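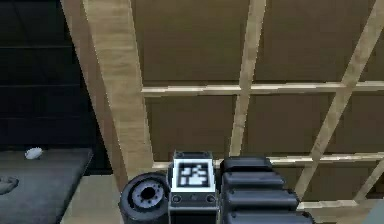
Why do small towns lose their bus lines first?
Because the line is judged by the number of tickets sold, and a ticket doesn't tell us who had no other way to travel.

(Wait a little. Let them read the question again.)

Good morning. I come from Buvel, and for 40 minutes I want to speak about line 4, which goes from Buvel to Rukbridge over the hill. My colleague Illia Romaniuk made the timetable study, so difficult questions go to him, please.

First point: who is on the bus. We asked 209 passengers during April. Many were going to the clinic or to the evening school. Few of them had a car at home. Say slowly: we asked only people who were already on the bus — the people who gave up are missing from our study.

Second point: the gap after lunch. Between two buses there are 90 minutes. If the doctor is late, you sit in Rukbridge and the bakery is closed. Tell the story of Baltazar Contreras, who walked home along the main road with his shopping. He agreed that I use his name.

(Drink water here. Last time I spoke too fast in this part.)

Third point: what we changed. One afternoon bus now leaves later and waits for the train. The drivers asked for this before we did. The cost was about one extra hour of work per day, and the council paid it from the school transport money.

If somebody asks about Ukix: they run the call-a-bus service there, and I know it only from reading. Don't compare the prices, the distances are too different.

If time is short, skip the part about shelters and go to the map.

Last: give the paper forms to the first row and ask them to pass them back. Forms must be returned to Illia at the door before the coffee break.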